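Girnari (software)

Girnari is a software package for turning recordings made with hand-held grippers into control policies for robot arms. It covers time alignment, pose tracking, segmentation and the training of a manipulation policy, and is maintained by a small company in Rindby. The name is also used, loosely, for the file format in which the package stores its output. This article concerns the software.

Background

Girnari began as a set of scripts for cleaning up recordings of household tasks, mainly folding and tidying. The scripts were rewritten as a single package in March, when the file format was fixed. Earlier recordings can be read only through a converter, which drops the confidence values attached to each pose.

Design

The package has four stages, run in order. The first lines up the video and the motion readings from each gripper. The second estimates where the gripper is in the room. The third cuts the recording into short stretches, each meant to hold one action, such as a grasp or a fold. The last trains a policy that predicts the next 8 gripper positions from recent images.

Where 2 grippers are used, each is tracked separately and the tracks are joined afterwards. The documentation calls this "bimanual by design". The description is generous: nothing in the joining step checks that the tracks agree, and a drift in one is passed silently to the training stage.

Cloth and cluttered rooms

Soft goods are the use most often put forward for the package, and the one where its claims are hardest to test. A folded garment has no fixed shape, and patterned bedding gives the tracker plenty of visual detail which may shift whenever the cloth is pulled. The segmentation stage relies on the opening and closing of the jaws, a weak signal when a person smooths or drags fabric with the jaws apart.

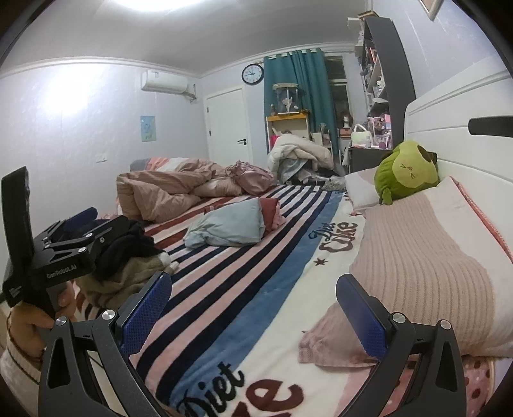

Photo: Girnari project documentation. Two hand-held grippers over a bed with folded clothes and a striped blanket.

Claims and criticism

The developers report a success rate of 94 per cent on folding, measured over 400 trials. The figure is widely repeated in introductions to the package. The report does not say how many different garments were used, and counts a trial as successful if the operator judged the result "acceptable". No independent repeat of the test has been published.

A review by the Shabalala workshop, dated Jun 27, 2020, found the alignment stage sound and the tracking adequate in well-lit rooms. It was less impressed by the policy, which it could not get to work on an arm other than the developers' own. A later note from Drostville blamed the reviewers' camera mounting, without supplying a corrected result.

Availability

The alignment and tracking stages are free to download. The training stage requires a licence, and its default settings are not documented.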